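Do People Finish the Free Bread? Food Waste at Three Lunch Places
Term project report, final version
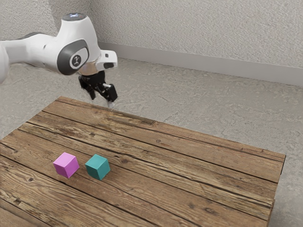

Vololetti's shift lead told us straight off that we were measuring the wrong thing, the bread is cheap and what hurts is the salad. Fair point. We kept bread as the main item anyway but added a salad column after the first week, so salad numbers are thinner.

What we did
Three places near campus - Vololetti, Gusden and the Alach cafeteria. Lunch only, 11:30 to 2. One of us sat near the tray return and marked each tray as bread gone, bread part eaten, or bread untouched. No weighing. We wanted to weigh but the kitchen scale we borrowed only went up in big steps and was useless for a roll.

Total trays: 813. Of these 174 had bread untouched and 130 had it part eaten. The rest was finished, or taken away in a bag or pocket, we couldnt tell those apart.

Results by place
Gusden was best. You have to ask for bread there, so people who get it mostly want it.
Vololetti puts a basket down before you order. Lots of half rolls. Butter opened and not used, which we did not count but should of.
Alach in the middle. Bread sits at the end of the line by the register, people grab it while waiting to pay.

Salad: dressing already on = more left over. Only have this for Alach and Vololetti, Gusden doesn't do side salads.

Problems
- Tables clear their own trays at Alach but staff clear at Vololetti, so we probably missed some when it got busy.
- Two of us disagreed on what "part eaten" means. Settled on more than one bite gone, but the first batch was marked before that.
- August is slow. Numbers in the school year could look very different.

What we would suggest
Ask first, then bring bread. Smaller rolls at Alach. Dressing on the side, in the little cups they already have for takeout.

If another group picks this up, do dinner too, and get a real scale. Tally sheets are in the Salazar building, second floor, in the blue binder.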